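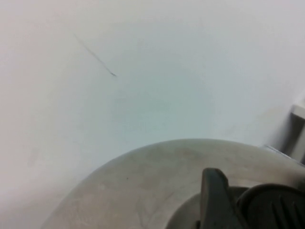

Farzana Awan asked whether a grip-lost stop on the Rinel cell can be cleared from the pendant without opening the guard. It can't. The arm may still be holding a part under load, and the pendant shows only what the finger sensors report. Follow section 6 each time, even if the part looks secure.

## 6. Recovering from a grip-lost stop

A grip-lost stop (fault 638) means the controller commanded a grip and the fingers did not reach the force set for that part. The arm halts where it is. The brakes come on, but the gripper stays powered for 40 seconds so that a part held off the table is not dropped straight away.

**CAUTION:** Keep hands out of the cell during the 40-second hold. The fingers can close again without warning.

### 6.1 Making the cell safe

1. Press the stop button on the pendant. Do not use the emergency stop unless someone is at risk -- it cuts gripper power at once.
2. Wait until the amber lamp goes out.
3. Turn the key switch to MANUAL and take the key with you.
4. Open the guard door and fit your padlock to the hasp.

### 6.2 Freeing the part

1. Look at the fingers from the side. If either one is inside a rim or recess, do not pull the part sideways.
2. Support the part from below with one hand if it is off the table.
3. Turn the release screw on the gripper body anticlockwise, four full turns. It will feel stiff for the first turn.
4. Lift the part clear and put it in the reject tray.

**Note:** On grippers fitted with the older Trevov body, the release screw is behind a rubber plug. Refit the plug afterwards.

### 6.3 Finding the cause

Check the following before you restart:

- Grease, dust or label glue on the finger pads. Wipe with a dry cloth. Solvent will harden the pads.
- Wrong part recipe. Round parts gripped by an inner rim need the INSIDE setting, and the force limit is 23 N.
- Wrist camera offset. If the last three stops were on the same side of the part, run the offset check in section 8.
- Damaged cable at the wrist. Replace it -- do not tape it.

### 6.4 Restarting

1. Remove your padlock, close the guard and turn the key to AUTO.
2. Press RESET, then HOME. The arm moves at reduced speed.
3. Run one part and watch the grip force on the pendant.
4. Write the stop in the cell log, with the part recipe and the cause.

If fault 638 returns on the same shift, lock the cell off and call Halleck service.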